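I gave up on recipe cards with exact times in October, and dinner at my place has been better ever since. My grandmother's cookbook is from 1906 and it tells you to bake a cake "until done." That used to drive me nuts! Now I think she had it right – my oven in Birnmont runs hot, my sister's runs cold, and no magazine knows about either one.

My neighbor Marianna Adamczyk disagrees (loudly, over the fence). She sets a timer for everything, even toast. I love her, but her pork chops are dry, and I've told her so.

So poke the cake. Smell it. Pull out a noodle and bite it. You'll wreck 2 or 3 dinners and then you'll just know.

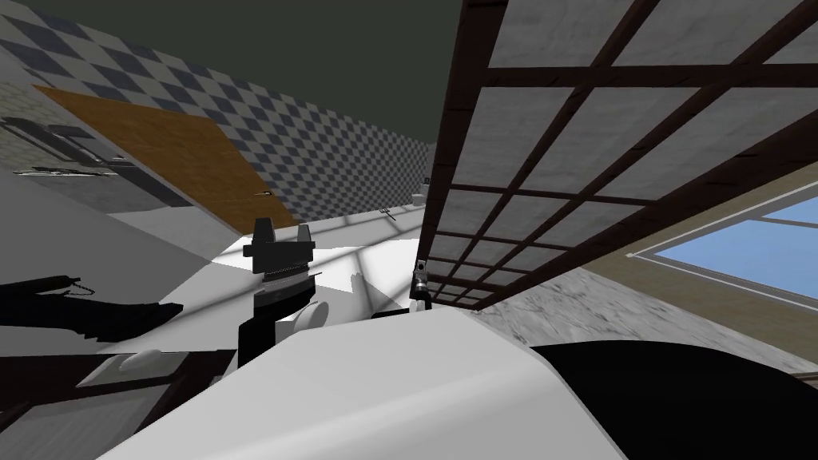 So should a beginner throw out the timer? Keep it for rice and eggs, and use your nose for the rest. I still burn the garlic on Thursday nights when I'm tired, and I eat it anyway.

19 comments 106 shares

Contact | Back to top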